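Bilis (cloth-folding machine)

Bilis is a small cloth-folding robot designed for construction at home or in a shared workshop. It picks up a square or rectangle of light fabric from a tabletop, finds two corners, and folds the piece in half, then in half again. The design was first released in September 2020 by members of the Breltside workshop and has since been revised several times. Plans, cutting files and control software are distributed free of charge, and most parts can be made with hand tools and a small 3D printer.

Contents
1 Background
2 Construction
3 Electronics and control
4 Vision
5 Hand demonstrations
6 Limitations
7 Variants
8 See also

Background

The machine grew out of an earlier Breltside build, the Jaromthorpe table, a flat plotter that pushed tea towels around with a padded bar. The Jaromthorpe table could flatten cloth but could not lift it, and folds had to be started by hand. Bilis kept the aluminium side rails and the belt drive of the earlier machine and replaced the bar with two independent arms.

The name was taken from the label on the first control box and has no agreed meaning. Early versions of the plans use the spelling "Billis" on the wiring sheet.

Construction

The base is a rectangular frame of slotted aluminium extrusion, clamped to any table with a level top. Each arm rides on its own carriage along the long side of the frame. An arm has three driven joints and a passive wrist, with a reach of 70 centimetres from the carriage centre. Arm tubes may be aluminium or hardwood dowel. Dowel is cheaper but tends to twist in damp weather, and the build notes recommend sealing it before the joints are glued.

The fingers are printed in two parts and faced with silicone sheet. The lower finger is thin enough to slide beneath a hem. The upper finger closes under spring pressure and is opened by a cord, so a loss of power leaves the cloth held. Springs that are too stiff mark fine cotton. The plans give a closing force for each of the three finger sizes.

Electronics and control

Each joint uses a geared stepper motor. A single board drives the carriages and both arms, with a separate supply for the finger servos. The original layout shared one supply, which caused resets when both fingers closed together.

Motion is stored as a list of waypoints for each finger, with a grip state attached to each one. The controller blends between waypoints and limits speed while cloth is held. An emergency stop is wired directly into the motor supply and does not pass through the software. Builders working on a shared bench are advised to fit a second stop at the opposite end of the frame.

Vision

A camera is fixed above the table. The software, called Figueroa, outlines the cloth against the tabletop, marks likely corners and passes two grip points to the controller. Plain white fabric on a pale surface gives poor results. Printed fabric is easier to follow, and a regular grid is the most useful of all, as the bending of the lines gives a rough measure of where the material has creased.

Figueroa was trained on a set of 2,961 images, of which over 2,000 were contributed by home builders. The remainder came from the Breltside bench. Images with more than one layer of cloth are labelled separately.

Hand demonstrations

Waypoints can be written by hand, but most builders begin with recordings of a person handling the same fabric. The camera is worn on the head or mounted at head height, and the hands are kept in view for the whole movement. Pinching and gathering are the hardest actions to write as waypoints and are usually recorded several times. The plans suggest 50 recordings for each new type of cloth. Ordinary household rooms are suitable as long as the lighting is even and the work stays over the table.

Gathering an edge between both hands, with grid-printed cloth spread on the tabletop:

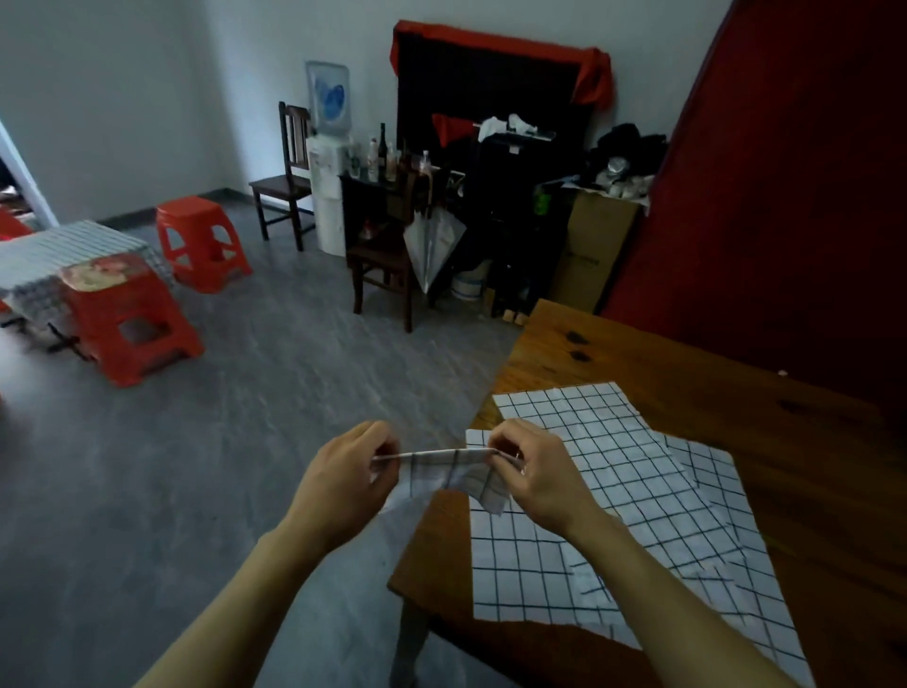
Limitations

Bilis does not handle knitted fabric well. Stretch in the material shifts the corners after the grip points have been set, and the second fold is often skewed. Fitted sheets, garments with sleeves and anything heavier than a bath towel are outside the design.

Cloth that has been bunched must be spread before a fold can begin. The current software has a spreading routine, but it is slow and sometimes drags the piece off the table.

Variants

Bilis Short uses a single rail and one arm, with a fixed clamp in place of the second. It is intended for handkerchiefs and napkins.

Bilis R moves both carriages to the far side of the frame, leaving the front of the table open for loading. The cable run is longer and needs shielded wire.

See also

Jaromthorpe table
Cartesian robot
Compliant gripper
Visual servoing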